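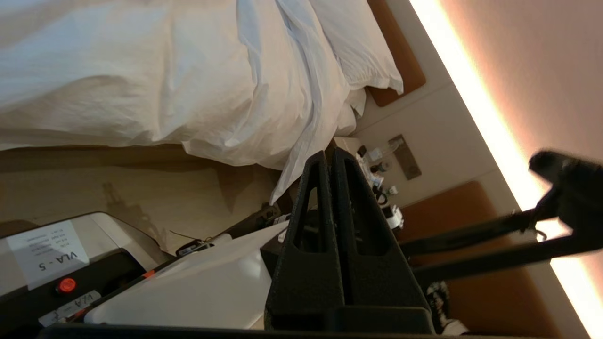 「よく眠れる部屋」に認証マーク、宿泊予約のGonuvellが開始 根拠の数字には疑問も

2020年1月1日

宿泊予約サイトのGonuvellは、掲載する宿の客室に「快眠認証」のマークを付けるサービスを始めた。寝具、照明、騒音、室温の四項目を審査し、基準を満たした部屋に月の形のマークを表示する。初回の認証を受けたのは146施設。検索画面には「快眠認証のみ」という絞り込みボタンも加わった。

認証済みの部屋には、一泊あたり最大3,000円の「快眠料金」を上乗せできる。上乗せするかどうか、いくらにするかは宿が決め、Gonuvellはそこから通常の予約と同じ率の手数料を受け取る。

審査の設計は寝具コンサルティングのKirker、睡眠データの計測は腕時計型端末を手がけるWurkelが担当した。三社は発表資料で「宿選びの新しい物差し」とうたっている。

物差しというからには、目盛りがどう刻まれたのかを確かめておきたい。資料を読むかぎり、そこがはっきりしない。

「満足度が上がった」の中身

発表資料でいちばん大きく扱われているのは、認証候補の部屋に泊まった客の八割超が「普段よりよく眠れた」と答えた、というグラフだ。回答者は2,876人。人数だけ見れば立派な調査に思える。

ところが欄外の小さな注記によると、アンケートはチェックアウト後に届くメールから任意で答える形式で、回答者には次回予約で使えるクーポンが配られていた。メールを何人に送ったのかは書かれていない。よく眠れた客と、眠れずに不機嫌で帰った客のどちらがわざわざメールを開くのか、考える材料がないまま八割という数字だけが残る。

比較の相手が「普段」である点も引っかかる。自宅での普段なのか、ほかの宿での普段なのか、質問文からは読み取れない。仕事を休んで旅行に来て、朝は目覚ましをかけず、風呂に長く浸かって酒も飲んだ晩の眠りを、平日の自宅と比べれば、寝具が何であれ評価は上がりそうなものだ。

認証候補に入らなかった部屋の客にも同じ質問をしたのか、Gonuvellに問い合わせた。広報担当からの返答は「今回の調査は候補客室のみを対象としています」だった。つまり、認証のない部屋の客も八割が「よく眠れた」と答える可能性は残っている。

端末のデータはどう使われたか

アンケートとは別に、Wurkelの端末を着けて泊まった1,263人分の計測データもある。こちらは主観に頼らないぶん信頼できる、というのが三社の説明だ。

計測したのは、寝つくまでの時間、夜中に目を覚ました回数、体の動きから推定した深い眠りの長さ。結果は「良好な傾向が確認された」の一文でまとめられ、平均値もばらつきも示されていない。良好とはどの水準を指すのか、何と比べた傾向なのかも空白のままになっている。

手首の動きから眠りの深さを推定する方法には、もともと限界がある。じっと横になって天井を見ている時間が、眠っている時間に数えられてしまうことは珍しくない。旅先で寝つけず、隣で寝ている家族を起こさないよう身動きせずにいた人が、記録の上では熟睡していたことになるかもしれない。Wurkelの製品説明にも「医療用途の測定を意図したものではありません」と書いてある。

加えて、計測はすべて一泊分だった。慣れない場所の最初の夜に眠りが浅くなりやすいことは以前から知られている。連泊の二日目、三日目のデータがなければ、部屋の良し悪しと初日の緊張を切り分けるのは難しいだろう。

データの公開予定を尋ねると、「現時点では未定」との回答だった。

審査員は部屋で寝ていない

四項目の審査にも首をかしげるところがある。

Kirkerが作った審査票は、宿の担当者が記入する自己申告が基本で、現地確認は「必要に応じて」行う。初回の認証施設のうち何か所を実際に訪ねたのかは明らかにしていない。寝具はマットレスの厚みと購入時期、枕の種類の数、掛け布団の素材を書き込めば点数が出る。照明は調光できるかどうか、間接照明があるかどうか。騒音は昼間に窓を閉めて測った値を宿が自分で入力する。

昼間の測定、というところが特に弱い。宿の夜がうるさくなる原因は、廊下を歩く客、閉まるドア、上の階の浴室の排水音、製氷機、明け方の搬入トラックといったところで、昼に測っても出てこない音ばかりだ。窓を閉めた昼過ぎの部屋なら、たいていは静かである。

間接照明の加点も、理屈がよくわからない。柔らかい明かりが寝る前に心地よいのは確かだとしても、枕元で全部消せなければ困る。消灯スイッチが入口側にしかない部屋、テレビの待機ランプが妙にまぶしい部屋、カーテンの合わせ目から街灯が差す部屋に泊まったことのある人は多いはずだ。審査票に「ベッドに寝たまますべての照明を消せるか」という項目はない。

寝具の点数が素材と価格帯に寄っているのも、寝具コンサルティング会社が作った票らしい。Kirkerは審査を設計するかたわら、点数の足りない宿に向けて「改善プラン」も販売している。マットレスと枕の入れ替えを含む有料の相談で、成約すれば同社の売り上げになる。物差しを作った会社が、物差しに届かない宿に商品を勧める構図だ。この点についてKirkerは「審査部門と営業部門は分かれている」と説明するが、審査結果が営業部門に渡るかどうかには答えなかった。
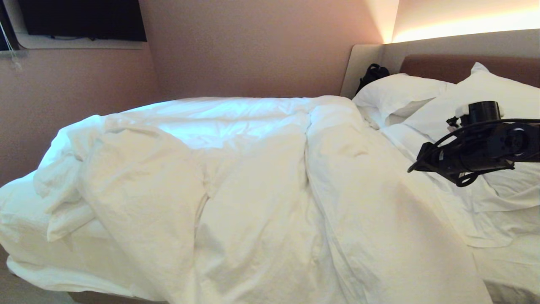
宿の側は冷めた受け止め

認証を申請しなかった宿にも話を聞いた。

海沿いで小さな宿を営む経営者は、昨年の春に案内を受け取ったものの、見送ったという。「うちは波の音がします。好きで来る人もいれば、うるさいと言う人もいる。審査票ではただの減点です」。枕は三種類を用意しているが、客の大半は最初から置いてあるものをそのまま使うそうだ。

駅前のビジネスホテルの支配人は、絞り込みボタンのほうを警戒している。「マークがないと検索で出てこなくなるなら、任意とは言えないでしょう」。予約サイトが新しい表示を設けるたびに、掲載順への影響をめぐって宿と運営側の間でやり取りが繰り返されてきた。Gonuvellは、認証の有無が標準の掲載順に影響することはないとしている。ただし「おすすめ順」の算出方法は従来どおり非公開で、外から確かめる方法はない。

認証を受けた側からも、手放しの歓迎は聞こえてこなかった。初回で認証を得たある旅館の予約担当者は、上乗せ料金を当面は設定しないと決めた。「同じ部屋を先月まで普通の値段で売っていたわけで、マークが付いたから高くなりましたとは、常連のお客さまに言いにくい」。もっともな話だと思う。部屋は何も変わっていないのだから。

眠れなかったときの返金はなし

利用者にとっていちばん大事な点は、規約の終わり近くに書いてある。快眠認証は「睡眠の質を保証するものではなく」、眠れなかったことを理由とする快眠料金の返金には応じない、という条項だ。

眠りには体調も気分も関わるので、保証できないのは当然である。それを承知のうえで「よく眠れる部屋」という名目の料金を取るのは、かなり都合のよい商売に見える。朝食付きの部屋で朝食が出なければ返金される。禁煙室にたばこの臭いが残っていれば部屋を替えてもらえる。快眠料金だけが、中身を受け取れたかどうかを問われない。

苦情の窓口も分かれている。騒音や寝具の不具合は宿へ、認証の内容についてはGonuvellへ、端末の計測結果についてはWurkelへ。眠れずに朝を迎えた客が、三か所のうちどこへ連絡すればよいのかを自分で判断することになる。

先行例はどうなったか

似た試みは初めてではない。宿泊情報サービスのNgubaneは以前、利用者の口コミから「静けさ」に関する言葉を拾い、客室ごとに星を付ける機能を出していた。始めた当初は話題になったが、口コミの少ない宿では一人の感想で星が大きく上下し、宿からの抗議が相次いだ。機能は目立たない場所に移され、そのまま消えている。

Ngubaneの方式には粗さがあった。とはいえ、元になった口コミは誰でも読めたし、「隣の部屋のテレビが聞こえた」「非常階段の横だった」といった具体的な記述にたどり着けた。今回の認証マークには、点数の内訳すら付いていない。四項目のどれが高くてどれがぎりぎりだったのか、利用者には見えない仕組みになっている。音に敏感な人と、枕が合わないと眠れない人とでは、知りたいことがまるで違うのだが。

内訳の公開について、Gonuvellは「わかりやすさを優先した」としつつ、今後の検討課題に挙げた。

今のところ確かめられること

認証の更新は年に一度で、次回の審査は9月に行われる。対象施設を増やす方針だが、現地確認の割合を引き上げるかどうかは決まっていない。

それまでに泊まる予定がある人は、マークの有無より先に、予約前に宿へ直接尋ねるほうが早そうだ。エレベーターや製氷機から離れた部屋か。暖房は部屋ごとに調節でき、夜中に止まらないか。枕の交換は何時まで頼めるか。掛け布団が厚すぎるとき、薄いものに替えてもらえるか。本紙が認証施設と未認証施設の数軒に電話で同じことを尋ねたところ、どの宿もその場で答えてくれた。電話の応対が丁寧だったのは未認証の宿のほうで、角部屋を勧めたうえ、早朝にごみ収集車が来る側を避けるよう教えてくれた。

快眠料金が設定された部屋では、予約画面の合計金額にあらかじめ料金が含まれている。内訳は「料金の詳細」を開かないと表示されない。予約を確定する前に一度開いて、金額を見ておくことをすすめる。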